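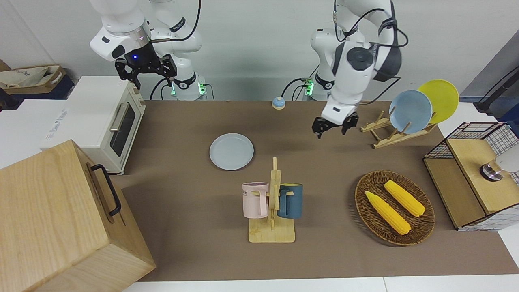 Tekau Folding Dish Rack

Item no. 283
Availability: in stock at our Gusbridge warehouse

The Tekau is a two-tier drying rack for kitchens without much bench space. Plates stand in the upper slots, and cups and bowls go underneath. It folds flat at the centre hinge and can be stored in a cupboard or hung from a hook.

The rack is made from solid beech with a light coat of food-safe oil. Colour and grain vary from piece to piece. The dowels are glued and pinned at both ends. If one comes loose within the warranty period, send us a photo and your order number and we will post a replacement dowel and glue.

Specifications

Material: solid beech, stainless steel hinge pins
Width open: 43 cm
Plate slots: 16
Largest plate: 28 cm
Finish: clear oil
Assembly: none
Warranty: 7 years on the frame and hinges

Care

Wipe the rack down after use and stand it open to dry. Do not put it in the dishwasher or leave it standing in water. Re-oil when the wood looks grey or feels rough. Any food-grade mineral oil is suitable. Keep it clear of ovens, toasters and cooktops while they are on.

A drip tray is not included. The Grendari tray fits under the open rack and drains to either side. The older Tabrizi tray is slightly too narrow and we no longer recommend it with this model.

Delivery and returns

Orders leave the warehouse within two working days. Unused racks can be returned within 30 days in the original carton. Return postage is paid by the buyer unless the item is faulty.

Trade orders

Cafes, rental properties and student housing can order by the carton. We can supply up to 3,000 racks a year on contract. Contact Adjoa Kpodo for pricing, or Kwaku Appiah for spare parts.

Customer comments

"Holds our big dinner plates, which the last rack didn't. The bottom tier is a bit low for tall glasses." Bello Ogunleye

"Hinge was stiff for the first week. Fine now." Etornam Sulemana

Page updated Jun 5, 2022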